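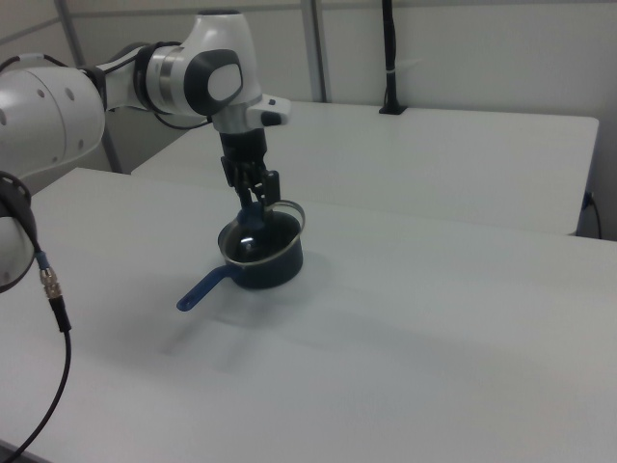 What does a visitor get out of a robot demonstration that they couldn't get from reading the results?

Mostly a sense of time: how long the machine waits between moves, how long the people running it take to set things up again, and how much of the day goes on neither of those things but on talking. I came away from the Dekgate open day with four pages of notes, and a good three of them are on waiting.

4. The open day at Dekgate

4.1 How I came to be there

The earlier sections were written from the published material and from the survey. By the time I got to this one I was uneasy about never having stood in a room with one of these arms while it did kitchen work, so when Urkard opened its Dekgate workshop to the public on 6 Aug 2024 I booked a place like anybody else. I didn't ask for special treatment. I did say at the door that I was writing about visitors and demonstrations, and I was given the same paper wristband and the same map as the family in front of me.

The survey in Section 3 drew on 800 returned forms, all from people who had been to an event of this sort somewhere. I'd read every one of the free-text boxes, and a word that kept turning up was "slow". I had taken this as a complaint. Having been, I now think a fair number of those people meant it kindly, or at least neutrally, and I've gone back and changed the coding in Table 3 to allow for it. Readers who saw the draft will notice that the "disappointed" row has shrunk.

4.2 What was on show

There were 14 stops on the map and I got to most of them. The gear-cutting stop was shut, and I gave up on the one with the conveyor after standing behind a school party for ages. The stop I spent longest at, by a very wide margin, was the Kaletti bench, which is the kitchen handling work described in the literature review. It had been billed on the map as "Pots and pans", and that's a fair title.

What struck me straight away was how plain it all is. I think I'd been expecting a mock kitchen, with a hob and some tiles and perhaps a fruit bowl. Instead it's white tables and pale panels, and whatever pan they happen to be working with. Figure 2 gives a fair idea of it: the gripper has its two black fingers down in a small dark saucepan, with something blue just showing over the rim. The shine inside the pan is worth noticing, because the Kaletti team talked about shine more than anything else. A dark pan with a bright spot in it is apparently a nuisance to see properly, and one of the engineers said they'd happily never meet another polished rim.

Figure 2. A white arm at work over a small saucepan with a blue handle. The black gripper points down into the pan; the blue object inside is partly in front of the left-hand finger.

The demonstration ran in short rounds. The person at the keyboard would say what was going to be tried, the arm would try it, and then somebody would step in and put everything back ready for the next go. Each round went either with or without spoken commentary, and this turned out to matter a great deal for how people behaved (see 4.3). I should say that I did not record whether the attempts came off. I know that sounds like an odd thing to leave out! But the success rates are reported by the team themselves, in a proper test with proper conditions, and a tally made by me over the shoulder of a tall man in a cycling helmet would add nothing to them.

4.3 What people did

I had a sheet with me for noting where people stood and how long they stayed. The sheet lasted until the first big group arrived, and after that I just wrote things down as they came. So please read what follows as notes from one pair of eyes.

During the quiet rounds people watched the gripper. They leaned in and hardly spoke, and when the fingers went down into a pan you could hear the room go still. If the arm paused for more than a few moments, heads turned to the person at the keyboard, as if to check whether something had gone wrong. During the rounds with commentary people watched the speaker, and looked at the arm only when told to. I heard several visitors say afterwards how much they'd learnt from the commentary, and a couple of them couldn't tell me which way the handle of the pan had been facing. (I asked because the speaker had just spent a good while explaining why the handle mattered.)

Children were the exception. They watched the arm whatever was being said, and they asked far better questions than I'd managed to come up with. "Does it know it's a pan?" was one. "What if you swap it for a hat?" was another, and to the team's great credit there was a proper answer about what the system had been trained on and why a hat would probably confuse it. The Bhatt method, which the Kaletti software builds on and which I set out at tedious length in Section 2, got explained to a small boy in a few sentences. I have since cut half a page from Section 2.

The other thing I noted again and again was people asking about the cables. There's a fair bit of wiring around an arm like this and visitors wanted to know what every lead did, which one was the power, which one was "the brain". I hadn't expected it and nothing in the survey had asked about it. My guess is that a cable is something people already know from home, so it gives them a way in. It's only a guess, and I'd like to add a question on it to the October round of forms.

4.4 Talking to the team

I had a cup of tea with the people running the bench once the doors had closed. They were tired and very generous. My main question was whether an open day changes how they work, and I got two quite different answers. One was that it costs them dearly, as the bench has to be tidied and checked beforehand and nothing collected on the day can be used. The other was that having strangers watch makes you spot habits you've stopped seeing – the example given was that they'd been setting the pan down in nearly the same spot every time for months, until a visitor asked whether the arm would cope if it were moved.

They told me they had got through 1,000 attempts at one of the pan tasks before showing it to anyone outside the building. I've put that number here as it was told to me. It isn't in their report and I haven't seen the log.

I also asked about the pauses. A good part of the waiting, it seems, is the software working out its next move, and a smaller part is put there on purpose so that people nearby can see a movement coming. I'd assumed the whole lot was the first kind. Had the forms asked visitors to guess, I suspect they'd have assumed the same, and it would explain some of the "slow" comments. A small sign on the bench would sort this out, and I said so, probably more than once.

4.5 Some limits

One visit to one workshop is thin stuff, and I was at a single stop for most of it. I was also enjoying myself, which I'm told should be declared. The crowd at Dekgate had chosen to come to a robot open day in the holidays, so they're hardly the general public. And my notes on the later rounds are shorter than those on the early ones, as my hand was aching by then. I've used the visit in Section 5 only where it helps to read the survey answers, and I've marked each place where I do.

Comments (4)

mags_in_the_shed
I was at this! We were told the pauses were for safety and my daughter decided it was being polite. Nice to see the cable thing written up, we asked about those too.

R.T.
Could you post the old version of Table 3 next to the new one? Recoding after a visit makes me a bit nervous, though I can see why you did it.

fennel42
Agree with R.T. about the table. Also the link to the October form goes to last year's.

oldbenchhand
We ran public days for years and I'd say the same about commentary. We ended up doing the talk first and then shutting up while the machine ran. Worked much better for us.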